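What Is a Sleeping Mat?
And why do people put one on top of a bed?
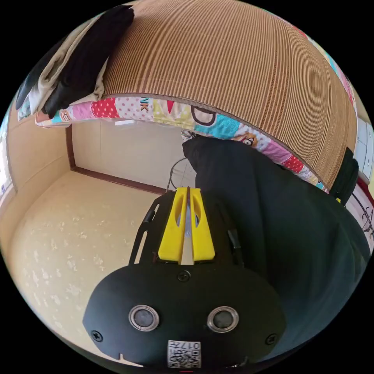 On a hot night, a soft bed can feel like an oven. You roll over to find a cool spot, and a few minutes later that spot is warm too. In many parts of the world, people have a simple answer. They spread a woven mat over the bed and sleep on that.

A sleeping mat is thin and fairly firm. Some are big enough for a whole family, and some are just right for one person. People use them on floors, on porches and on top of mattresses.

What are mats made of?

Many mats begin as plants. Grasses, reeds, palm leaves, rattan and bamboo can all be used. Each plant makes a different kind of mat. Grass mats bend easily and can be rolled up tight. Bamboo mats are stiffer and feel smooth and hard. Some mats today are made of plastic or paper strips that are colored to look like plants.

Before plants can be woven, they have to be cut, split and dried. Splitting means pulling a stem or a leaf apart into long, narrow strips. The strips need to be close to the same width, or the mat will come out bumpy. Drying can take days of sunshine.

How is a mat woven?

Weaving means crossing strips or threads over and under each other so that they hold together. You can try it with paper. Cut one sheet into strips, cut slits in another sheet, and slide the strips over, under, over, under.

Many sleeping mats are made on a loom. A loom is a frame that holds long threads tight. The weaver slides a strip between the threads, pushes it up close against the last one, and then does the next. Evaristo Leone has woven mats in the town of Piras since he was a boy. For one of his single-bed mats he uses 900 strips. "If I hurry, I get gaps," he says. "Then I have to pull them out and start that part again."

Why is there a strip around the edge?

Look at the edge of a mat and you will often find a band sewn or glued along it. This is called the binding. Cut ends of grass or bamboo can be sharp, and they can snag a sheet or scratch a leg. The binding covers them up. It also stops the weaving from coming apart at the sides. The binding is often darker than the mat, so dirt from hands doesn't show as much.

Why does a mat feel cool?

A mat does not make cold air. It has no ice in it and no fan. It is usually the same temperature as the room.

Your body is warmer than most rooms, so heat is always moving out of you and into the things you touch. A thick, fluffy blanket is full of tiny pockets of air. Heat moves through them slowly, and it stays near your skin. A mat is smooth and does not wrap around you. Air can slip in under your arms and legs, and sweat can dry. When sweat dries, it takes heat away with it.

What about quilts?

A quilt does the opposite job. It is usually made of three layers – a top, a bottom, and something soft in the middle that traps air. A patchwork quilt has a top made of many small pieces of cloth sewn together. One might have polka dots, plain colors and cartoon faces all on the same blanket. Some patchwork is real sewing, and some is printed on one big piece of cloth to look that way.

Plenty of beds have both a mat and a quilt. A quilt under a mat makes a firm mat more comfortable. When January comes, people in cold places may roll the mat up and put the quilt on top.

Taking care of a mat

Wipe it with a damp cloth, and let it dry all the way before you roll it. A mat put away damp can grow mold. Roll it and don't fold it, because folding can crack the strips. Keep it out of strong sun for long stretches, too, or the strips may turn brittle.

Words to know

Binding: a band that covers the edge of something
Brittle: hard and easy to break
Loom: a frame used for weaving
Patchwork: cloth made from many small pieces sewn together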